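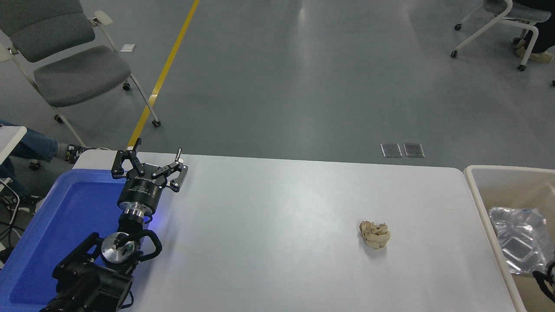
Ezekiel Halvorsen: The two-bedroom plans on the Opoku site went back to "Call for availability" again this morning. The one-bedrooms and studios look fine. Trumix has vacant two-bedrooms and I can see them on my screen. Prospects are calling the leasing office to ask if the building is full. Please reopen.

Status: Reopened
Opened: October 31, 2022
Property: Opoku Apartments, Nornville
Product: Toltard Site Builder, Availability Module
Source system: Trumix (nightly unit file plus on-demand lookup)
Severity: Medium
Related tickets: one, closed, "Floor plan page shows no two-bedrooms"

09:12 Support
Reopened. The previous ticket was closed after a manual resync brought the two-bedroom plans back. No root cause was recorded at that time. Keeping this one open until there is one.

Please confirm the following:
Which plan names are affected, exactly as they appear on the public page.
Whether the same plans show correctly on the property's internal quote sheet.
Whether anyone at the property edited floor plans in Trumix in the last week.

09:40 Ezekiel Halvorsen
Plans affected are Birch, Birch with Den, and Linden. Quote sheet is correct for all three. I did not edit anything. I'll ask regional about edits, they have access too.

09:58 Support
Thank you. Pulled the last nightly unit file. It holds 82 unit rows for the property. Row count matches the site's import log, so the file is arriving whole. The import finished without errors or skipped rows.

Checked the three plans in the file. Birch and Linden have units with status VACANT READY. Birch with Den has units with status NOTICE, available within the display window. The window on this site is set to 90 days, the default, and none of the dates fall outside it. On that basis all three should show a starting rent and a move-in date.

10:21 Support
Cleared the page cache for the Floor Plans page and the Home page. No change. Loaded the page in a private window and on a phone over cellular. No change. The fault is not in the browser or in the content delivery layer.

10:35 Support
Ran the on-demand lookup by hand from the admin panel.

Studio plans: response received, prices returned
One-bedroom plans: response received, prices returned
Two-bedroom plans: no response, request closed by our side

The lookup timeout is 3000 milliseconds. When a lookup times out, the module is supposed to fall back to the nightly file. It is falling back to the "Call for availability" text. Those are two separate faults and they will be tracked separately in this ticket as A (slow lookup) and B (wrong fallback).

10:50 Ezekiel Halvorsen
Regional says they renamed Birch Den to Birch with Den so it would match the brochure. They say that was done before the first ticket. Would that matter? Also, can you put something on the page in the meantime? People take "call" to mean there's a waitlist.

11:04 Support
It may matter for B. It should not matter for A. Checking.

For the interim, fixed text can be placed under each affected plan. Send the wording you want. Please do not type a rent amount into it. Fixed text does not follow price changes, and the advertised rent would be wrong as soon as pricing runs tonight.

11:15 Ezekiel Halvorsen
Use this: "Two-bedroom homes are available now. Contact the leasing office for today's rents." Same text on all three.

11:19 Support
Placed on Birch, Birch with Den, and Linden. Confirmed on desktop and mobile. This text will be removed when the ticket is resolved.

11:47 Support
Finding on B. The module matches a plan on the site to a plan in the file by plan code. If there is no code match, it tries the plan name. The two-bedroom plans on this site were set up without codes, so they have always been matched by name. The studios and one-bedrooms were set up with codes. That explains why only the two-bedrooms are affected when the lookup fails.

In the file, the names read as follows:

BIRCH 2BR
BIRCH WITH DEN 2BR
LINDEN 2BR

On the site, the names read Birch, Birch with Den, and Linden. The name match ignores case but it does not ignore the suffix. The fallback finds nothing and prints the "Call" text. While the on-demand lookup is working, the mismatch is hidden, as the lookup uses an internal plan ID that is correct on all plans.

The suffix was not in the file at the time the site was launched. It appears in the oldest file we still hold, so we cannot say when it was added.

12:10 Support
Entered plan codes on the three plans in the test copy of the site. Forced a lookup failure. All three plans fell back to the nightly file and showed rent and move-in date. B is fixed in test.

Not yet moved to the live site. One of the codes, for Birch with Den, is also present on a retired plan from the old clubhouse building. The retired plan is hidden but it is not deleted. If both carry the same code, the module takes the first one it finds. Need confirmation from the property that the retired plan can be deleted.

12:32 Ezekiel Halvorsen
Yes, delete it. That was the guest suite. It's storage for patio furniture now and it will never be leased.

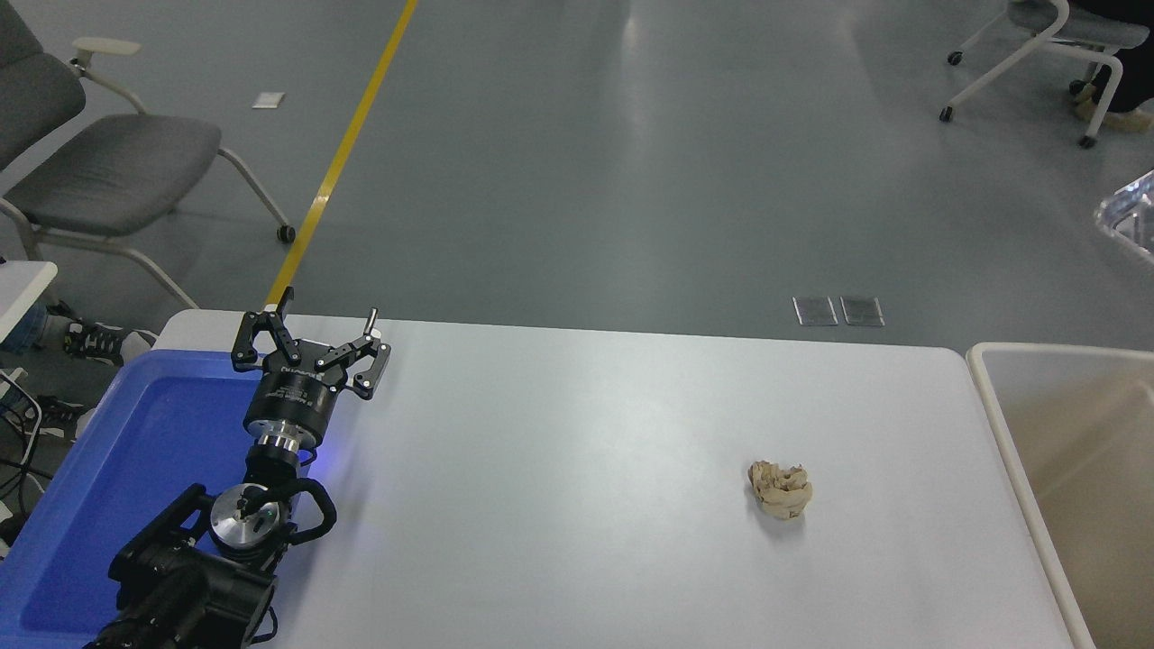

Page 2 of 2

12:41 Support
Deleted the retired plan from the live site. Entered plan codes on the three two-bedroom plans. Republished. Birch, Birch with Den, and Linden now show rent and move-in date from the nightly file. Interim text left in place until A is understood.

13:05 Support
Finding on A. The two-bedroom lookup asks Trumix for every lease term on every unit in one request. The studio and one-bedroom lookups ask for the standard term only. The "Show all lease terms" option is turned on for the two-bedroom group and off for the others. With it on, the reply is much larger and does not come back inside the timeout during office hours. A run before the office opens usually does finish, and that fits the earlier reports of the page looking correct early and wrong by midmorning.

Question for the property: is the all-terms option wanted on two-bedrooms?

13:22 Ezekiel Halvorsen
I don't think so. We had a short-term special for the hospital relocations and it was only on two-bedrooms. That ended. Standard term is fine. Does turning it off change what people see when they click Apply?

13:30 Support
No. The Apply link opens the Trumix application, where lease terms are offered according to your pricing setup. The option only controls the drop-down on the floor plan card.

13:34 Support
Turned off "Show all lease terms" for the two-bedroom group. Ran the lookup by hand several times. Each run returned inside the timeout. Removed the interim text.

14:15 Ezekiel Halvorsen
Page looks right here. Rents match my quote sheet on Birch and Linden. Birch with Den shows a lower rent than the sheet.

14:26 Support
Checked Birch with Den. The page shows the lowest rent on the plan, and that belongs to the first-floor unit facing the Nornville Road side. Your sheet is likely sorted by date. Please compare the unit number shown under "View units."

14:33 Ezekiel Halvorsen
Correct, my sheet was sorted by date. They match.

14:40 Support
Open items before closing:

1. Leave the timeout as it is. Raising it would slow the page for all visitors and is not needed with the all-terms option off.
2. Property to tell Toltard support before renaming a plan or adding one. New plans need a code entered on the site side. The form does not require it, and a request to make the field required has been passed to the product team. It is on their list for December, not confirmed.
3. Outside listing sites take their data from Trumix directly. They were not affected by this fault and nothing was changed there.
4. The old clubhouse photo gallery is still linked from the Amenities page. It is unrelated to this ticket. Let us know if it should come down.

14:52 Ezekiel Halvorsen
Take the gallery down too please. Leave the pool photos, those are on the same page but in a separate block.

15:01 Support
Gallery removed, pool block left in place. Ticket set to Pending. It will be checked after the next nightly file loads and again at midmorning, when the fault was last seen.

Status: Pending, monitoring
Assigned to: Availability queue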